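About Us

Gultetti Kitchen School teaches home cooking to adults and teenagers in Ostville. We are a small school with 4 teachers and one office manager, and we run classes all year except for two weeks in late summer.

How the school started

The school was founded by Ursina Thaler, who had cooked in hotel restaurants for 19 years before she began teaching. Her first course was an evening class in soups and breads, held in a borrowed church kitchen on Brelisberg Road. The course filled up, and most of the people in it asked for a second one. She left her restaurant job the following spring and rented the ground floor of the old Katayama Building, where we still are.

The name comes from the bakery that had the space before us. The sign was painted directly on the brick over the door, and Ursina liked it, so it stayed.

What we teach

Our core program is called First Kitchen. It runs for 5 weeks and is meant for people who have done little or no cooking. Students learn to use a knife, cook rice and beans, roast a chicken, make a basic sauce, and plan a week of meals from one shopping trip.

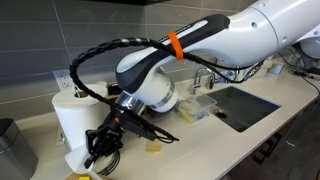
After First Kitchen, students can choose from shorter courses. The regular ones are bread, pickling, fish, and weeknight vegetables. Pie is taught in November only. We also have a course for teenagers, open to ages 13 and up, which covers much of the same ground as First Kitchen but spends more time on breakfast and packed lunches.

We do not train people for professional kitchen work. Students who want that usually go on to the community college, and we are glad to write letters for them.

How classes work

Classes are kept small so that everyone cooks. The teacher shows a dish once, then students make it themselves, working in pairs. Each class ends with a meal at the long table. Recipes are handed out on paper, and students may take leftovers home if they bring a container.

Please tell us about food allergies when you sign up. We can work around most of them, but our bread classes are not suitable for anyone with celiac disease.
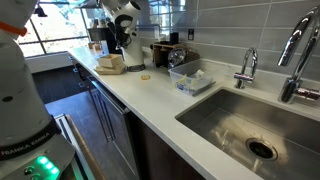

Fees and assistance

Course fees include all ingredients and the use of aprons and knives. We set aside $3,000 each year to help students who cannot pay the full fee. The form is one page long and is available from the office. Teenagers may apply with a parent or guardian.

Visiting us

The office is open weekday mornings and for half an hour before each evening class. The entrance is on the side of the building, next to the bicycle racks. Street parking is free after 6 p.m.

Page last updated 8 January 2026.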